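Chapter 4
The Work Surface

4.1 Why we begin with the table

In the first three chapters we spoke about the people who work in a small workshop and about the hours they keep. Now we come to the place where the hands work. Many students want to go quickly to tools and shelves, and I understand this wish. But a tool is put down on something, and a shelf is hung in relation to something. For this reason the table has its own chapter.

By "work surface" I mean the flat top only. The legs, the drawers and the lamp belong to Chapter 5. A surface has a size, a color, a height and a position in the room. The position is the part that most people decide too fast. They push the table into a corner, against two walls, and they do not think about it again for years.

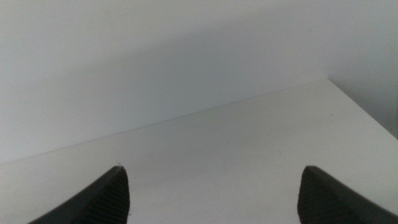 A corner position has good sides. Small parts cannot roll off at the back, and the middle of the room stays free for walking. It has a bad side too. The far corner is difficult to reach, and with time it becomes a store for objects which have no other home. When Banafsheh Nouri and I visited the Morkisach workshop in March, we measured a table pushed into a corner in this way. A worker of medium height could reach comfortably only 50 centimeters from the front edge. What was behind this line was seldom touched.

The color is also a question of work. On a white top, a dark screw or a crumb of dirt is found easily. On a brown top it can be lost for a whole morning. On the other hand, strong light on white makes some eyes tired, and in section 4.3 we will see how Wenceslao Cisneros solved this at Furkau with 2 smaller lamps in place of a large one.

Terms used in this chapter: reach line, dead corner, clear top, back seam.

Before you read further, please go to your own table and sit as you usually sit. Put your arm forward without bending your back, and mark with tape the place where your fingers stop. You will need this mark for the exercises on page 131.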